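Slide 4. Why we plan the grasp and the approach together

Good morning again to those who came back from coffee. In this part I speak about the planner, which we call Kondside inside the team. First I say what was wrong with the old one. It selected a grasp from the depth image, and only after this it asked if the arm can reach it. In a bin with walls this order costs much time. From 1012 logged attempts, 463 were rejected at the reach check, before any motion.
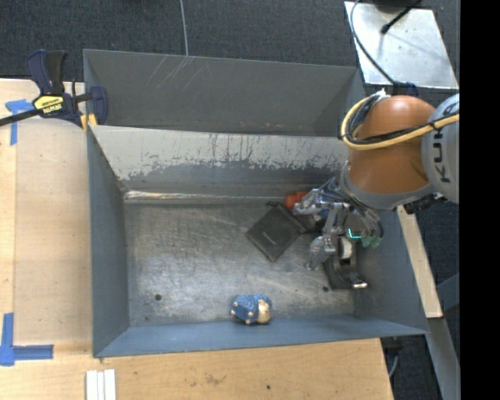

Dzintra Sproģis, Flurnedgate -- notes for the talk of 10/22/19

(Wait a moment, let them look.) A multi-fingered hand has to come low into the bin, so the wrist and the fingers must both be checked against the walls. The red-orange object lies against the rear edge of the floor -- for such a place many grasps from above look good in simulation, but one finger has no room behind.

Kondside samples the finger positions and the arm path in one search. The limit is 400 milliseconds per query. If the time is over, we take the best path with no collision, or we ask for a new depth image.

Perception is still the weak side. Shiny metal floor gives holes in the depth data. Dario Guerra wrote the filter for this, please ask him for details, he sits in the second row.

Next slide: the 26 parameters, and which of them you can leave alone.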